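About Miltdale Evening School

Miltdale Evening School teaches grown adults to do things they have been paying other people to do. We fix chairs, bind books, sharpen knives, hem pants and keep accounts. We have been at it for 20 years, which surprises the people who started it more than anyone.

How we began

Rhona Yule had a dining chair with a wobbly leg and a quote for mending it that cost more than the chair. She bought a pot of glue and a library book and made the wobble a good deal worse. Lorna Tosh, who lived across the street and had trained as an upholsterer, heard the language through an open window and came over. By the end of the month there were six neighbors in Rhona's garage on folding seats, each with something broken.

The garage got cold in November. The school moved to the old Teixeira shoe warehouse on the east side of town, took one room, then another, and finally the whole ground floor. The sign over the loading door still says TEIXEIRA FINE FOOTWEAR. We get a walk-in every month or so looking for loafers.

What we teach

Classes run in the evening from 6:30 to 9, in terms that start in January, April and September. Most last eight weeks. You'll find the full list on the Classes page, but the ones that fill first are:

Chair repair and simple upholstery (Lorna Tosh)
Bookbinding for beginners (Marion Menzies)
Knives, scissors and other things you've let go blunt (Calum Gourlay)
Hand sewing and alterations (Rhona Yule)
Household bookkeeping (Torquil MacRitchie)

Torquil's class is the only one where people cry, and he has asked us to say that it is usually relief.

We cap every class at 12. A bigger class would make us more money, and Torquil has drawn a graph of it, but Marion refuses to teach a person whose name she hasn't learned. No experience is needed for anything marked Beginner. For the rest, we'd like you to have done the beginner class first, or to be a very convincing talker on the phone.

What it costs

An eight-week class is $165, with tools to use while you're here. Materials are extra for upholstery, as Lorna won't work with cheap webbing and won't let you do it either. If the fee is a problem, call the office and say so. There is a fund for it, the form is one page, and you won't be asked to write an essay about your dreams.

Cancel 2 weeks before the start and you get all of it back. After that we keep $30 and feel slightly bad.

The people

Rhona is still the director and still owns the chair. It's in the front hall and you are welcome to sit on it, at your own risk. Calum was a hotel cook for most of his working life and has views on dishwashers. Marion came to us as a student, stayed late to finish a notebook and was given a set of keys. Lorna has retired twice – the second party was smaller. 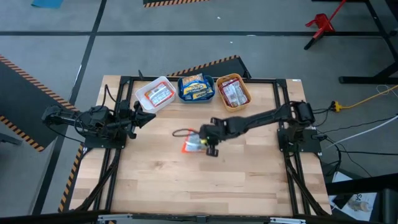 Finding us

We're at the corner of Juvia Street and the old rail spur, a short walk from the Dokby Road bus stop. Use the side door after six. The lot is free but the two spaces by the ramp are for people who need them, and Calum checks.

The office is open from 2 to 6 in the afternoon during term. Outside of term, leave a message and speak slowly. The machine is as old as the school and cuts off anyone who starts with a long hello.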